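악보 서가 소식: 새로 들어온 실내악 악보와 2월 대여 안내

2020-01-14

연말 정리를 마치고 실내악 서가를 다시 열었습니다. 이번에 목록에 오른 악보와 파트보를 합하면 서가 전체가 1,878점이 됩니다. 등록 번호는 예전 방식을 그대로 쓰고, 새로 들어온 악보에만 뒤에 N을 붙였습니다. 검색대에서 N으로 찾으면 이번 입고분만 따로 볼 수 있습니다.

현악 사중주

가장 문의가 많았던 하이든 작품 76은 총보와 파트보를 모두 갖추었습니다. 파트보는 낱권으로 분리되어 있으니 반납할 때 네 권이 다 있는지 확인해 주십시오. 총보는 연구용 소형 판형이라 보면대에 올려 쓰기에는 글자가 작습니다. 연습에 쓰실 분은 파트보만 빌려 가시는 편이 낫습니다.

슈베르트 <로자문데>는 기존에 있던 판본의 제본이 풀려서 새 책으로 바꾸었습니다. 2악장의 페이지 넘김 위치가 예전 책과 다릅니다. 예전 책에 맞춰 운궁을 적어 두신 단체는 마디 번호를 기준으로 옮겨 적으시면 됩니다. 옛 책은 열람실에서만 볼 수 있습니다.

피아노 삼중주

베토벤 작품 1의 세 곡이 한 권으로 들어왔습니다. 피아노 파트에 현악 성부가 작은 음표로 함께 인쇄되어 있고, 운지는 피아노 파트에만 있습니다. 현악 파트에는 편집자의 운궁 표시가 없으므로 처음 맞춰 보는 단체는 시간을 넉넉히 잡으십시오. 서문은 독일어와 영어로 실려 있습니다.

카지미에라 비엘레츠카 씨가 편곡한 소품집 <욤몬트>도 이번에 받았습니다. 짧은 곡 12편으로 되어 있고, 대부분 첫 포지션에서 연주할 수 있습니다. 다만 여덟 번째 곡의 첼로 파트에는 테너 음자리표가 꽤 길게 나옵니다. 종이가 두꺼워 잘 펴지지 않는 점은 아쉽습니다. 음표 크기와 줄 간격은 넉넉해서 조명이 어두운 연습실에서도 읽기 편했습니다.

정오 안내

지난 호에 소개한 타무라 출판사의 목관 오중주 모음에서 오류가 발견되었습니다. 호른 파트 둘째 곡 41마디의 넷째 박은 올림표가 빠진 것입니다. 총보에는 바르게 인쇄되어 있습니다. 조던 번팅 씨가 연습 중에 발견해 알려 주셨고, 출판사에도 같은 내용을 보냈습니다. 이미 빌려 가신 분은 연필로 고쳐 쓰시고 지우지 않은 채 반납하셔도 됩니다. 같은 책의 바순 파트는 쪽 번호가 한 번 건너뛰지만 빠진 악보는 없습니다.

대여 기간과 표기

2월부터 파트보 대여 기간이 8주로 늘어납니다. 총보는 지금처럼 2주이며, 다음 예약자가 없으면 한 번 연장할 수 있습니다. 연주회 날짜가 정해진 단체는 신청서에 날짜를 적어 주십시오. 기간이 겹치면 연주회가 빠른 쪽에 먼저 빌려 드립니다.

악보에 표시할 때는 무른 연필만 써 주십시오. 형광펜과 볼펜은 물론이고 접착식 메모지도 오래 붙여 두면 종이에 자국이 남습니다. 이번 정리에서 메모지를 떼다가 인쇄면이 상한 파트보가 나와 해당 쪽을 다시 구해야 했습니다.
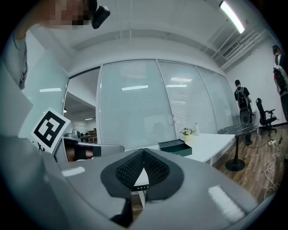 신청 방법

대여 신청은 베르크포트 열람실 창구나 전자우편으로 받습니다. 작곡가 이름과 작품 번호, 필요한 파트를 함께 적어 주십시오. 같은 곡이 여러 판본으로 있는 경우가 많으니 원하는 출판사가 있으면 그것도 써 주시기 바랍니다. 판본을 적지 않으시면 상태가 가장 좋은 책으로 준비해 둡니다.

다음 호에는 바부스 총서의 바로크 소나타를 다룹니다. 통주저음을 풀어 쓴 판과 숫자만 있는 판이 함께 들어올 예정이며, 예약은 목록이 올라온 뒤부터 가능합니다.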